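4.2 Two grippers, one table

I'll be upfront that this part of the study started as an argument between me and Jingyi Cai. She liked the Pluneck gripper (stiff, quick, a bit rude to small objects) and I liked the Zandar, which closes more slowly and gives a little at the pads. So we put both through the same chores at the round table, with the same arm and the same controller settings, and let the numbers sort us out!

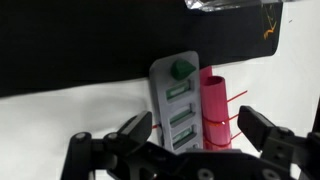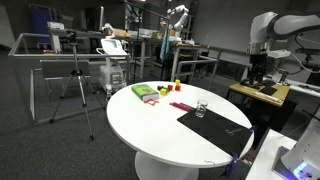
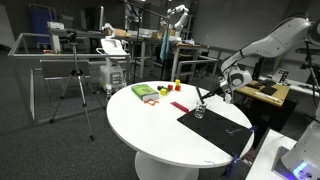
Figure 6. The gripper comparison: wrist camera (first), room view of the round table (second), marker pen held near the clear cup (third).

Each gripper got 600 attempts in all, spread over eight chores, and the one I kept coming back to was putting a marker into the cup. It sounds easy. The trouble is that a pen grabbed a little off center swings as the arm comes down, and then the tip catches the rim. The Zandar missed the cup 60 times and the Pluneck 198, a bigger gap than I'd have bet on, and Jingyi was a good sport about it.

The cubes went the other way, though. With blocks packed close together the stiffer fingers were just better at getting in between, and I had to eat my words there. Mahlet Assefa thinks pad thickness explains most of this, and I'm inclined to agree, but we only had one set of thin pads and they showed up in March, too late for a full run.

One more thing on the wrist camera. The fingers and linkages take up a good chunk of the lower part of its view, so for close work we scored from the room view whenever the two disagreed. Scores for each chore are in Table 3.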